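Mevby Wants to Make a Cheap Tablet That Lasts

28 February 2022

Mizanur Abeysekara did not plan to sell tablets. He repaired them for many years in a small shop, and he says the repairs taught him which parts fail first.

"It is always the charging port and the battery," he says. "The screen breaks too, but this is the fault of the owner. The port is our fault."

His company Mevby will release its second tablet, the Cerkis, in July. The price is $300. The battery is held by screws and the port sits on its own small board, so a shop can change it without touching the main one. The Cerkis weighs 516 grams, and I asked if this is too heavy for reading in bed.

"For me it is fine," he says. "My wife does not agree. We could make it lighter with glue, but then I am again the man with the hot air gun."

The first model, the Haque, sold 934 units, all through the website. Buyers complained mostly about the speakers. Nazma Matubbar, who manages the software, remembers the messages well.

"They wrote that it sounds like a radio in a bucket," she says. "They were right. We have moved the speakers to the short sides now."

She promises 2 system updates for the Cerkis and does not want to promise more. "I prefer that people are surprised later," she says.
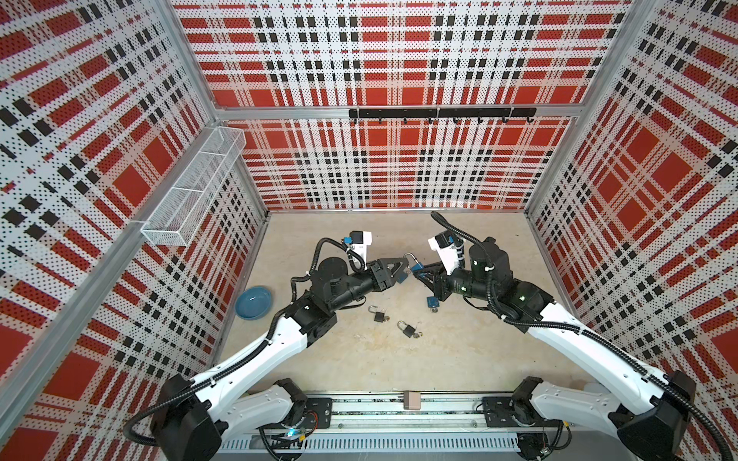 Where to buy it

Pre-orders will open on the Mevby website, and the Skisetti stores will also carry the tablet after the release. A keyboard cover is planned, but the price is not decided yet.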